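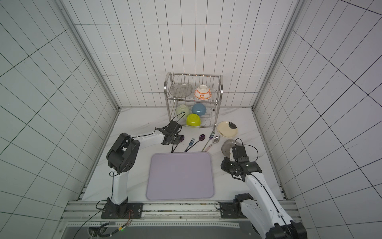 Two-tier rack, upturned bowls, and a lavender tray in front.

Talking washing-up with Settimio De Luca
Words by Urho Harju, 11/10/2025

I had meant to talk to Settimio De Luca about cooking. He taught it for 16 years at the evening school in Plelisville, and half the people I know there make his onion soup. But I mentioned on the phone that I'd just bought a new dish rack, and he got so excited that we never got back to the soup.

"What sort?" he asked. "One tier or two?"

One, I said, and there was a silence. When we met at his flat a few days later he had put the coffee on and was ready for me.

"Two tiers, always two," he said, before I had my coat off. "People think the top is for extra. It's the other way round! The top is for the things you'll want again tonight, and the bottom is for the bowls, because bowls are greedy. They take all the room you give them."

He is a big fan of steel racks with plain wire slots, the kind with curved handles at the sides so you can pick up the whole thing and wipe underneath. He has had a plastic one, a bamboo one ("lovely for a month") and a folding one that folded when he didn't want it to. The steel one he bought in May of the year he moved in, from the hardware shop on Trokari Street, and he carried it home on the bus on his knees.

I asked him how he'd load it, starting from nothing.

"Bowls first, upside down, along the bottom. Don't nest them. I know it's tempting, they look so happy inside each other, but then you've got a little pond in there and you find it in the morning. Leave a gap you could get a finger into. If one has to sit a bit forward of the others, fine, let it. Anything thin goes up on top, standing in the slots. A strainer is perfect up there — you lean it and the air goes straight through."

And if a bowl won't fit?

"Then it goes on the worktop, upside down, next to the rack. A steel mixing bowl nearly always ends up there. I don't fight it any more."

Settimio doesn't own a matching set of anything, and he's delighted about it. He likes a mint-green bowl beside a light blue one, and a lime-green one to wake them both up. An orange pattern on white is, he says, the most cheerful thing you can put soup in. We spent a good while on colour, far longer than I'd planned.

"When I was teaching, we had white everything. White plates, white bowls, from the catering supplier. And every week someone would say, which one's mine? With colours you don't need to ask. My niece has the blue, my neighbour has the green, and they both know it. You lay the table in half the time."

He feels the same about cutlery. A spoon with a purple bowl and a black handle is a good spoon to own, in his view, and two are better. Forks he likes in plain metal, and he has no objection whatever to a slim one living beside a thick-handled one. I admitted that odd forks in the same drawer make me slightly itchy.

"Do they both pick up a potato?" he said. "Well, then."

What he does mind about is where the cutlery goes between the sink and the drawer. He has never got on with those little pots that clip to the side of the rack. The handles go in, the water runs down, and the bottom of the pot turns into something you'd rather not look at. He lays his out flat instead, in a row in front of the rack, all pointing the same sort of way, with a bit of space between them. Spoons, forks, the slotted spoon at the end.

"It looks like you're about to operate on somebody," he said happily. "But you can see everything. You pick up, you wipe, you put it on the tray."

The tray! I'd been told by a mutual friend to ask about the tray. Settimio believes every kitchen should have a big one that is kept clear for moving things, and he was off for a good ten minutes on the subject. It should be light. It should have a raised rim, only a small one, enough to stop a fork sliding off when you turn a corner. Rounded corners are best for wiping. It should be large enough to hold supper for two people and, most important, it must never be used for storing post.

"I had a friend at Fiore, the café, and she kept her tray under the letters. So every time she wanted it she had to find a home for the letters first. She ended up walking back and forth with two spoons at a time. I bought her a second tray for her birthday. Purple, very big. She put it in front of the rack and it changed her life. Well, it changed her evenings."

His own system is to empty the rack onto the tray in one go, carry it to the cupboard and put things away from there. He timed it once against doing it piece by piece and the tray won by 13 trips. He was so pleased that he wrote it on the calendar.

I wanted to know about plates too, and he went a bit quiet over those. He used to stack them, then he chipped a favourite, a cream one he'd picked up on holiday in Treltuvville. Now a large round plate gets laid flat to one side of the rack on its own, out of the way of the heavier steel. He's fond of plates with the pattern pushed over to one edge, a dark crescent or a few leaves, and the rest left plain for the food.

"You put the rice on the plain bit and you've still got something nice to look at while you eat."

Before I went I asked whether he'd ever wanted a dishwasher. He has been offered one, by a brother-in-law, for nothing, delivered to the door. He said no thank you and asked for tiles instead, plain white ones with dark grout, for the wall behind the sink. Dark grout doesn't show splashes and he'd been wanting it for years. They spent a weekend putting it up and he still gives it a little wipe every night when the rack's been emptied.

I've since been to Trokari Street. They had two-tier racks on the bottom shelf, and I bought one, and yes, I took the bus. Mine holds the strainer beautifully. I'm still looking for the right tray, so if anyone has seen a big one with a low rim, do write in.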